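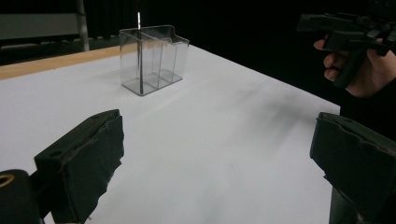 I have been on a desk kick lately. It started with the pens, like it always does, and then somehow ate my whole Sunday and a good chunk of the evening after that.

My trouble is that I love a container. I will buy a container before I have anything to put in it. My sister-in-law Celeste Ojeda once opened the cupboard under my stairs looking for a lightbulb and found a stack of empty baskets inside another, bigger empty basket, and she still brings it up at Thanksgiving. So when I say I've been using ONE little clear plastic box with a divider in it, and only one, I hope you're proud of me.

It's the small rectangular kind, pretty much as tall as it is wide, with a dark divider standing up inside. I got mine in a box of odds and ends from Afroza Weerasinghe when she moved out of her craft studio in January (she also gave me 200 paper gift tags, so if you get a present from me in the next ten years, you know what's on it). It sat in the garage until this month. I had no plan for it at all!

What I used to have on the table was a drawer insert from Zisano, one of those long trays with skinny slots. I really wanted to like it. But everything lies flat in there and slides to the back, and I'd be digging around for the one long metal stick I use for poking glue out of bottle tips. I must have lost that thing every single week. Now it stands up in the clear box, poking way out over the top, and I can grab it without even looking. Such a small thing and it makes me so happy.

A few people asked after my last post how I decide what gets to live on the table and what goes in a drawer. I don't have much of a system, but I do have some habits:

- If I reach for it every day, it stands up in something.
- If it has a sharp end, it goes point down. I learned this with a seam ripper and a bandage.
- If I have to move it to get at something else, it gets moved for good.
- Anything sticky goes on the shelf, with a paper towel under it.

That's really it. The rest is me wandering around with a handful of stuff going "hmm."

About seeing through things -- I go back and forth. My neighbor Rhodri Lewis is firmly on the side of tins. He keeps all his screws in old cookie tins with no labels and says he knows them by the rattle, and I've watched him pick the wrong one three times in a row. But I get the appeal, because clear plastic shows everything. Dust, glue drips, the crumbs from whatever I was eating. If you're going to go clear you have to wash it now and then. I do mine in the sink with warm water and dish soap, and I use a soft cloth, never the scrubby side of the sponge. I ruined a nice cake dome that way and I'm still a little mad about it.

The other thing I changed was the white work surface. I'd been working right on the wood for years, and it was getting so beat up! A plain white top is just nicer for small stuff. I can find a dropped bead. I can find a pin before my elbow does. It does get grubby fast, especially at the spot where my wrist goes, and I already have one faint purple smudge from a marker that I've decided to live with.

I did look at fancier setups. Clurkon makes a spinning organizer with 15 little cups that cost $125, and I had it in my cart for two days. Two whole days! I even measured for it. Then I thought about all those cups, and how I would fill every one of them with paper clips and dead batteries just because they were there, and I closed the tab. (I did not close the tab on the washi tape. We all have limits.)

Next up is the shelf over the sewing machine, which is a disaster. There's yarn up there from a blanket I quit on before we even had the dog. I've told Celeste she can come over and laugh at it as long as she brings a trash bag and takes some of the baskets home with her.

If you've got a good way to store ribbon that doesn't involve a paper towel holder, please leave me a comment. I've tried the paper towel holder twice and both times the cat got it.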